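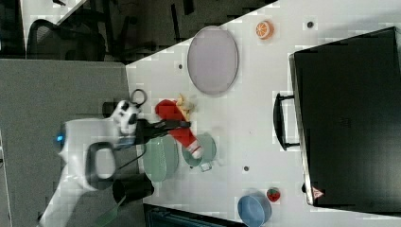

11月　文：Agata Donati

Zeladach卓上片付けデータセット　README

概要

単腕アームの遠隔操作で収録した、卓上での把持・移動・収納の実演データ。収録場所はStarnleyの作業室、操作とラベル付けはMussa班が担当した。総エピソード数は3,748。模倣学習の方策訓練と、言語指示付き操作の評価を想定している。

対象作業は、皿、鉢、鍋などの食器と、玩具の果物、ぬいぐるみ類を扱う短い操作に限る。液体、刃物、実際の食品は扱わない。

収録方法

操作者は手元の操作装置を動かし、アームの手先位置、姿勢、グリッパ開度を指令する。開始と終了は足元のペダルで区切る。1エピソードの上限は90秒で、超過した時点で記録は自動的に停止し、時間切れとして保存される。

操作者には開始前に指示文を一文だけ提示する。経路や把持位置は指定しない。同じ指示でも操作者ごとに手順が異なり、たとえば「いちごを青い鉢に入れる」では、上から直接つまむ者と、先に鉢を寄せる者がいる。どちらも正例とする。

手でアームを直接持って教示したエピソードが一部含まれる。metaのmodeがkinestheticのものが該当し、遠隔操作のものはteleopとなっている。kinestheticでは教示者の手や腕が映像に入ることがあるため、視覚方策の訓練では除外を推奨する。

物体の配置

物体は開始のたびに置き直す。重なりや接触は許容し、柔らかい物が食器の縁にかかった配置もそのまま使う。ぬいぐるみは形が定まらず、姿勢ラベルを付けていない。位置は輪郭の重心で代用した。

指示に出てこない物体も卓上に残してある。操作中にそれらへ触れても失敗とはしないが、卓から落とした場合はdroppedを立てる。
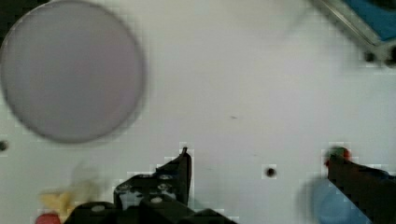 手先カメラの映像では指が常に視野に入る。指先で物体が隠れる時間は作業によって差があり、小さい物ほど長い。把持の成否を手先映像だけで判定すると誤りが増えるため、ラベル付けでは外部カメラの映像と開度の時系列を併用した。焦点は固定で、指の近くにある物はぼける。鮮鋭化などの補正はかけていない。

ファイル構成

episodes/　エピソードごとの映像と時系列
meta/　指示文、操作者番号、mode、結果ラベル
calib/　カメラの内部および外部パラメータ
splits/　訓練・検証・評価の一覧

評価用は1,000エピソードで、物体の組み合わせが訓練用と重ならないように選んだ。残りを訓練用と検証用に分けている。splitsの一覧を編集して使った場合は、報告時にその旨を書くこと。

時系列の項目

joint_pos　関節角（rad）
ee_pose　手先の位置と四元数、アーム基部座標系
gripper　開度、全閉を0、全開を1とする
action　操作者からの指令値。フィルタ適用前
stamp　記録計算機の時刻

actionとjoint_posの間には通信と制御による遅れがある。遅れは一定ではなく、補正済みの値は提供しない。方策の出力に実測値を使うか指令値を使うかで挙動が変わるので、比較実験では揃えること。

四元数の並びはx, y, z, wである。v1ではw, x, y, zだった。旧版の読み込みコードを流用している場合は修正が必要になる。

結果ラベル

success、fail、timeoutの三種。判定は2名が独立に行い、不一致のものはSubira Sangが映像を見直して決めた。failは削除せず同梱している。把持のやり直しを経て成功した場合はsuccessとし、retryを立てる。

判定で迷いが多かったのは「皿にのせる」の類である。物体の一部が縁からはみ出ていても、指を離した後に静止していれば成功とした。「鍋に入れる」では、全体が口より内側にあることを条件とした。長い物は鍋の指示から外してある。

既知の問題

・収録初期の一部で外部カメラの向きがずれている。calibの値は更新済みだが、該当エピソードの投影誤差は他より大きい。
・卓面の穴を小物体として検出する例が、試した検出器のすべてで出た。マスクはcalib/table_maskに置いた。
・白い卓面では露出が変動しやすい。色を手がかりにする方策では増強を強めにかけたほうがよい。
・操作者番号は収録時期と相関している。操作者間の比較にはそのまま使えない。

利用条件

研究目的に限る。再配布する場合は本READMEを同梱すること。派生データには版番号を明記し、Zeladachの名をそのまま付けないこと。

担当

収録計画：Idrisa Laizer
操作装置と同期：Kheri Mabula
ラベル基準：Subira Sang
配布と問い合わせ窓口：Beatrice Ogola

不具合の報告にはエピソード番号とsplit名を添えること。収録場所をDrillvilleに移した後のデータは別の版として扱い、本版には追加しない。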